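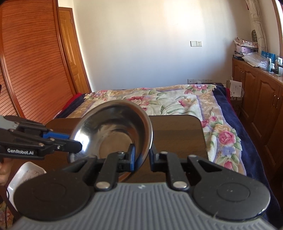 Zuweira Eshun demande pourquoi je m'obstine sur la vaisselle alors que l'aspirateur autonome, lui, est réglé depuis longtemps. Elle ajoute que chez elle un lave-vaisselle suffit et que le reste relève du gadget.

Le lave-vaisselle lave. Il ne débarrasse pas, ne trie pas, n'empile pas et ne range pas. L'aspirateur se déplace dans un plan et ne saisit rien. Ranger des bols suppose de choisir un point de prise, de doser un effort de serrage et de réorienter l'objet sans le lâcher – trois problèmes distincts, chacun avec ses propres modes de défaillance.

L'inox poli est un cas pénible. Les reflets perturbent l'estimation de profondeur, et le bord roulé offre peu de surface à une pince à deux doigts. 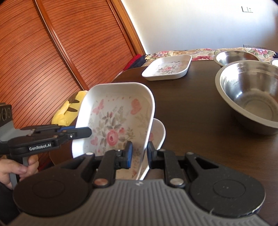
Les plateaux posent une autre difficulté. Dès qu'ils se chevauchent, il faut en séparer un sans entraîner celui du dessous, donc glisser un doigt sous un rebord de quelques millimètres. Un enfant le fait sans regarder. Le bras Kocsis que j'ai suivi en décembre chez Birnstead y passait 35 secondes par pièce, avec 2 reprises en moyenne, sur un poste pourtant éclairé et calibré pour lui. Sur 589 cycles, le temps n'a presque pas baissé.

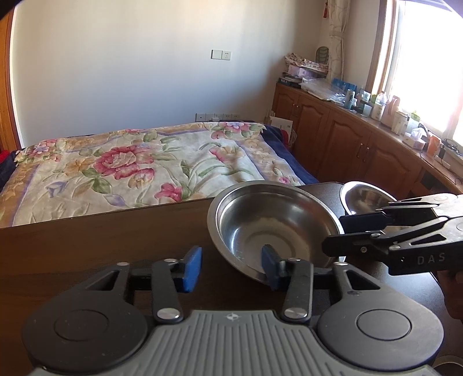

À deux pinces, la prise devient plus stable mais la coordination coûte cher. Si les deux efforts ne s'équilibrent pas, le bol pivote. Ivarov traite cela par une commande en impédance, Kevico par apprentissage à partir de gestes humains. La seconde voie me paraît mieux tolérer le désordre d'une vraie maison, à condition que les données en contiennent.

Pour l'atelier, à références fixes, je dirais oui dès maintenant. Pour la cuisine, je garde mon torchon.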